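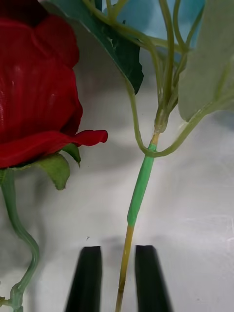
According to Chrysanthi Gavalas, a cemetery is the wrong place to be in a hurry, and most visitors to the one in Prudau are in a hurry. She said this to me at the gate in February, while we were waiting for Lenuța Olteanu to come with the key of the tool shed.

Lenuța has cleaned graves for other families for many years. She started with the grave of her own mother in Hodoroagă. Then a neighbor who moved abroad asked her to look after one more, and the neighbor told a cousin. "I did not make any advertisement," she says. "People call me in the evening and they are a little ashamed. They think they should do it themselves. I tell them, you live far away, what can you do?"

We walk up the middle path, and she stops often. She does not like wire brushes. On the older stones, she explains, the letters are soft, and one strong cleaning can take away a name which stayed there for a whole century. She uses water and a brush for vegetables, and she works from the bottom to the top so the dirty water does not leave lines. "Vinegar, never," she says. "My brother-in-law put vinegar on a marble and we are still not speaking about it."

What she brings depends on the family. Some want only fresh flowers, even in the frost. Others ask for fabric ones, and she has changed her opinion about these. "Before, I was thinking it is for lazy people. But a son who can come only two times a year, he wants to know there is some color in between. I take them away when the sun makes them pale." Plastic wrapping she always removes, also from bouquets that are not hers to touch. 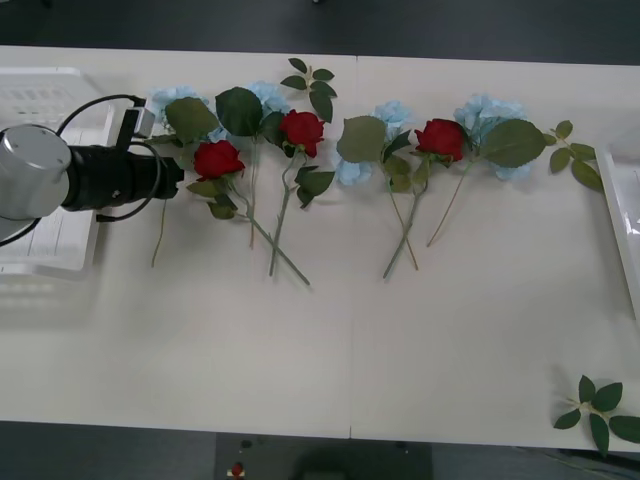
Does she talk while she works? "With the dead, a little. Good morning, it is cold today, your daughter sends greetings. With the living I talk less, they come here to be quiet."

Her helper for the heavy work is Teodor Jitaru, a mason from Grorkthorpe who sets the fallen stones straight again. He was repairing a border near the wall and he did not want to stop for me, but he answered over his shoulder. The problem, he said, is almost always the ground under the stone. "They call me for the stone. Then I dig, and there is nothing wrong with the stone."

Lenuța charges for four visits a year and refuses to be paid for All Souls. On that evening she lights the candles on the graves that have no family anymore. She showed me two of them, side by side, with the same surname and no dates. She has asked at the parish office who they were, and the old register is missing those pages.

Before I left she gave me a brush and a bucket, and we cleaned the smaller one together.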